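Relovton Weather Watch: Snow Totals and Sleet Reports for January

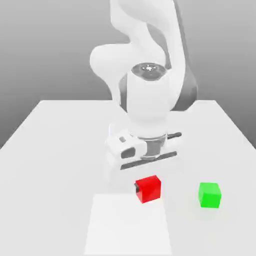
January closed with 13 inches of snow at the Relovton station, most of it from two storms in the second half of the month. The first began as rain before dawn and went over to sleet by 7 a.m. Members in the valley reported sleet until noon, while those up on the Litano road had snow by breakfast. The second storm was all snow and finished overnight. Several reports of that one came in with no board reading, only a guess from the lawn or the car roof, and those could not be used in the total. Please measure on a white board set flat on the ground. A board tucked against a fence or a shed will drift and read high. Brush it clean after each reading and put it back on top of the new snow.

Elevation made the difference again. Above 2,000 feet the first storm left 10 inches. Down at the Sang bridge there was slush on the grass and bare, wet pavement. The changeover line sat near the Candis turnoff for most of the morning, and members on either side of it were sending in quite different reports at the same hour. We would like more readings from that stretch if anyone lives there or drives it regularly.

Sleet and freezing rain are still being mixed up on the report form. Sleet is already ice when it lands, and it bounces. Freezing rain lands as liquid and freezes onto whatever it hits. If you have both, check both boxes and write the time of the change in the notes. Graupel, the soft white pellets that crush between your fingers, goes under "other."

We received 84 reports for the month. Those sent before 9 a.m. go on the morning map, and later ones are added to the monthly table.

Rain gauge owners should take the inner tube out for the rest of the winter. Let snow collect in the outer cylinder, bring it indoors to melt, then pour it into the tube to get the water amount. Send the melted figure along with your snow depth.

February forms are on the members' page now. The paper version is at the library desk in Relovton.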